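Balurent

Balurent is a recording kit and data service for robotics groups that want to teach machines ordinary household and workshop tasks. The kit is worn by a person, who goes about a job with both hands free while a small head-mounted camera records what the hands are doing. The recordings are then sorted, labeled and handed over in a form that can be used to train a two-armed robot. Balurent is made by Waststead, a small firm that began as a repair shop for laboratory equipment, and it is sold either as a boxed kit or as a full service in which Waststead finds the people and the homes as well.

The name is used for both the hardware and the service, which confuses newcomers. Users tend to say "the band" for the hardware and "Balurent" for everything else.

Background

Waststead built its first head camera for its own use. Harpreet Sutherland, the firm's founder, wanted a record of how her technicians took apart centrifuges, and found that a camera on a tripod showed mostly the backs of people's heads. A camera worn just above the eyebrows showed the screws. The clips were passed to a university group working on robot arms, who asked for more, and then asked whether anyone could record folding, wrapping, wiping and unpacking in the same way.

The first version of the kit went out in December with a band cut from a climbing helmet. It was heavy at the front and slid down when the wearer bent over, a real problem for anyone working at floor level. The second version moved the battery to the back of the head, and this is the layout still in use. Yamuna Unnithan, who designed it, kept the old buckle from the helmet because it could be worked with one hand.

What is in the kit

The standard box holds the band, the camera, two batteries, a charging cradle, a storage card and a folded card of instructions that is remarkably short. There is one button. A long press starts a recording and another long press ends it, with a low tone for the first and a high one for the second. There is no screen anywhere on the kit, and most people who have used it for any length of time come to like that very much.

The camera has a wide view and is tilted down, so that a person looking straight ahead at a counter will have the counter, both forearms and both hands in the recording. The tilt can be set to five positions by a click wheel on the side. The lowest is meant for floor work and the highest for shelves. A battery lasts for 60 minutes of recording, and the cradle charges both at once.

Pinto, the companion program, runs on a laptop. It copies the clips from the card, checks that the hands stay in view, and marks stretches that are too dark or too blurred to be of use. It also blurs faces and mail. The checks are quick, and a recorder can find out over a cup of coffee whether the morning's work needs to be done again.

How a recording is made

A job in Balurent is called a task sheet, and each one is a single line of plain English: "Spread the cover and smooth it," "Empty the lower rack," "Wrap the box and set it down." Recorders are asked to do the job as they normally would. The firm used to give longer sheets with numbered steps, but people read them, memorized them and then moved like actors. Gangadharan Kaimal, who runs the recording side of the service, cut the sheets down to one line and the footage got better within a week.

Each sheet is done several times, with the objects put back in slightly different places between takes. Recorders may use either hand for anything. Left-handed people are especially welcome, as are people who do things in an odd order. A robot that has only ever seen one way of opening a bag is easily thrown by a second bag.

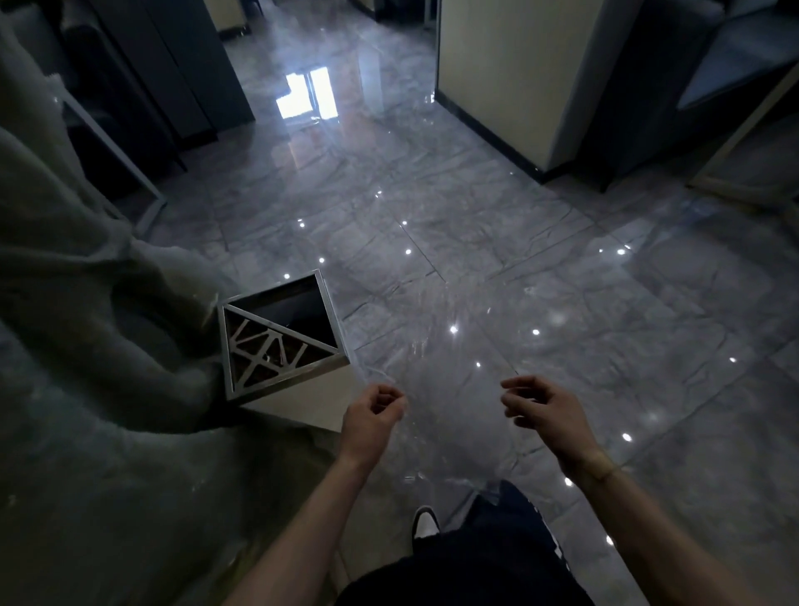 Soft and thin materials are where the service has made its name. Cloth, paper, bags and plastic sheeting all change shape the moment they are touched, and clear film is the hardest of the lot. It has almost no color of its own, so a vision system has to pick it out from creases and small glints. On a polished floor those glints compete with the reflections of lamps and windows. Depth sensors often look straight through the film and report the surface under it. A person gets around all of this with touch, pinching and lifting until an edge comes free, and the record of where the fingers go is wonderfully useful even when the film itself can barely be made out.

The Waststead library now holds 338 task sheets, and a good share of them deal with materials of this kind. The firm adds new sheets on request. A customer working on furniture delivery asked for dust covers and floor protection, and those sheets have since become some of the most borrowed in the collection.

Labeling

After the checks in Pinto, clips go to the labeling group, led by Narayanan Kandasamy. Labelers mark the start and end of each action and say in a few words what each hand is doing. The left and right hands get separate lines. In a clip of someone spreading a sheet, one line may read "holds edge" for a long stretch while the other goes through "reaches," "pinches," "pulls" and "lets go" in quick order.

There is a fixed list of verbs, and it is argued over with great spirit. "Smooth" and "flatten" were merged, split and merged again. "Fumble" was put on the list after a long debate, and it has turned into one of the most valuable labels there is! It marks the moments when a grip fails and the person tries again, and groups training recovery behavior can search for it directly. Earlier releases had simply trimmed those moments out.

For film and other clear materials, labelers also mark whether the edge being held can be seen. If it can't, the label is "edge not visible," and no outline is drawn. Some customers found this frustrating at first and wanted an outline in every clip. Waststead has held firm on the point, and its guide for labelers says in bold type that a guess must never be saved as a mark.

Use with robots

Balurent does not include a robot, and it is not tied to any one make. The clips come with estimated positions for the wrists and fingertips, which a customer then fits to their own arms. With two-fingered grippers the fit is fairly direct for pinching and pulling. Tasks that depend on the palm, such as pressing wrinkles out of a cover, take more thought, and the guide offers several ways to handle them.

The best-known user is the Dendanard workshop, where Iker Lorente and his students have been teaching a pair of bench-mounted arms to cover and uncover furniture. They began with 800 clips from the library and added a small number recorded in their own building. Lorente has written warmly about the added clips, which he thinks mattered far more than their number would suggest, as they had the workshop's own lights and floors in them. His group now tells others to buy or borrow one kit even if they plan to use the library for nearly everything.

The Dendanard arms do well with cotton covers and heavy sheeting. Thin film still gives them trouble. They can find an edge that has been folded over, but a flat edge on a shiny surface is often missed, and the students keep a roll of frosted film on hand for days when they need something to go right.

Terms and availability

The kit can be bought outright or borrowed by the month. Borrowed kits come in a gray case with foam inserts and must be returned with both batteries. The full service is priced by the finished hour, counting only footage that has passed the checks. Customers who buy it get the raw clips along with the labels, a welcome practice that is by no means common.

Recorders are paid for the whole visit, including setup and repeats. They may ask for any clip to be deleted up to the time of delivery, and homes are never named in the files. Sessions are booked through Waststead, with Saturday the busiest day by far.

Reception

Users praise the band above all. It is light, it stays put, and people forget they have it on, to the point that several have walked out to the street still wearing it. The one-line task sheets are also well liked, and a number of groups have copied the idea for their own recordings. The verb list is shared freely and has been translated into Spanish.

Complaints are mostly about Pinto. It copies quickly but searches slowly, and its map of the library is hard to read on a small laptop. The blur for mail sometimes catches labels on boxes and jars, so a clip of someone sorting spices may lose the very words a customer wanted. Unnithan has a fix in testing that lets a recorder mark a shelf as safe before starting.

Glare is the other sore point. The camera adjusts its exposure well from room to room, but very bright patches on tile or glass can still wash out a fingertip at the wrong moment. A clip-on filter helps and costs little. It darkens the picture a bit, so it is best left in the box for evening sessions.

Related products

Waststead also sells a wrist strap with a second, smaller camera that looks along the fingers. It works with the same batteries and the same button, and Pinto lines up the two recordings by their start tones. A version of the band for children's head sizes was drawn up for a school project and then dropped. Spare buckles are sold separately, in black or orange.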